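Products > Bench Automation > Two-Arm Cells > Gallery

Otier two-arm bench cell: work gallery

6th January

Print this page | E-mail this page
Shares: 141 | Comments: 7

The Otier cell is a two-arm robot sold for light bench work: sorting, packing small parts into trays, and moving items between containers. It is supplied with a two-finger gripper on each arm, the control software, and a set of starter tasks. This gallery covers the packing task as set up on our evaluation bench at Fletholm. Settings are given where they differ from the factory values.

The task is loading short items into an open plastic case with separate compartments. The case goes in the middle of the table, lid up, where either arm can get to it. Items may be presented at an angle. The software works out the grip direction from the head camera view and turns the wrist to match before the fingers close.
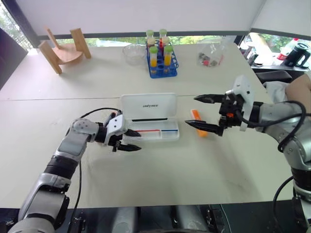 Long, narrow fingers suit this work better than the wide pads offered for carton handling. They fit into a shallow compartment without touching the walls, but they give less contact area, so smooth items should be held near the middle. Finger opening is set per item in the task file. A wide opening tolerates more error in the item's position and needs more clear space around it.

Arm assignment is by zone. The default line runs down the center of the table, and an item on the right goes to the right arm. The line can be moved in the setup menu. Both arms may enter the middle zone, but the software reserves it for one at a time unless shared access is switched on. We left shared access off. It shortens the cycle slightly and makes stops harder to diagnose.

Other items can stay on the table if they are outside the working zones. Clear glass and clear plastic should be entered as keep-out areas by hand. Depth readings on transparent surfaces are unreliable, and the automatic obstacle map should not be trusted with them.

Cable routing needs checking at installation. The gripper cable must have enough slack for full wrist rotation. Run each wrist to both limits at low speed before loading a task, then repeat with the arm extended.

The Vaněk mounting plate fits the standard base pattern and is ordered separately. The Badwood controller is included. Its log holds 200 task runs, after which the oldest entry is overwritten. Export the log before a software update, as the update clears it.

The next update is due in February and adds per-finger force limits. Existing task files will load without changes.

Page views: 3,439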